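Tirkari Countertop Mug Shelf

A small raised shelf for the mugs and cups that never make it back to the cupboard. The Tirkari is a simple thing, a wood board on a wire stand, and we are a little bit in love with it. It lifts your cups clear of the counter and leaves the space underneath free for saucers, tea tins or the sugar bowl.

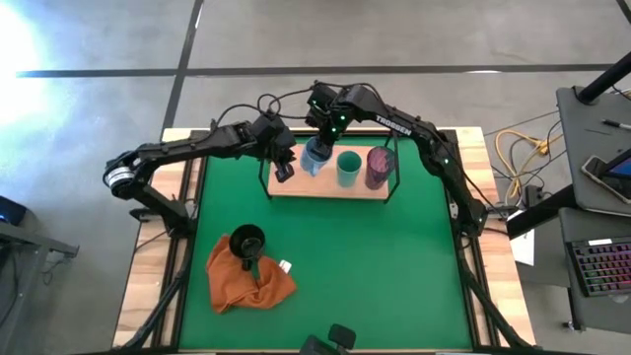 The board lifts straight off, so washing up after a coffee spill takes about as long as rinsing a plate. Use warm water and a soft cloth, then stand it on its edge to dry. Please keep it out of the dishwasher! Wood hates that.

Sizes

Pastgate: 20 inches long, our regular size, good for most kitchens
Joltham: 10 inches long, made for a desk, a dorm room or a camper

Both come with the same stand height and the same rubber feet. The feet are soft enough for stone and painted counters — we tried a harder kind last November and they skated all over the place.
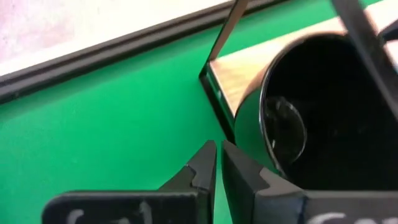

Putting it together

There are no tools and no screws. Open the two ends of the stand, set it down where you want it and drop the board in. If it rocks, turn the board end for end and press down lightly on both corners. New boards sometimes need a week or so to settle, especially if your house is dry in winter.

Wood and finish

We rub every board with 2 coats of Osman oil, a food-safe blend with a faint orange smell that fades in a few days. Rings from hot mugs will show over time. A light sanding and a dab of fresh oil brings the surface right back, and it's a really satisfying job. 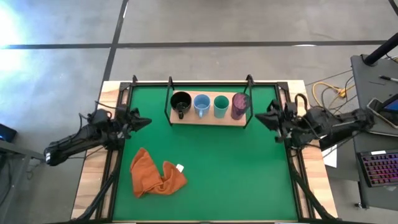 Two shelves fit nicely side by side if you have a big family or a big mug habit (ours is the second one). They aren't made to stack, so keep them on the level. 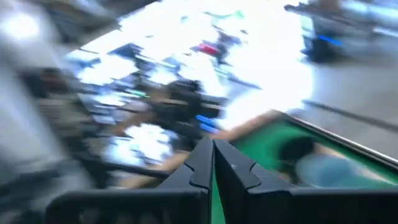
Spare parts

Replacement feet come in a bag of four. Boards are sold separately in both lengths, and they fit older stands too. The spring batch is 100 shelves, mostly Pastgate, with the Joltham following once the shorter boards are oiled.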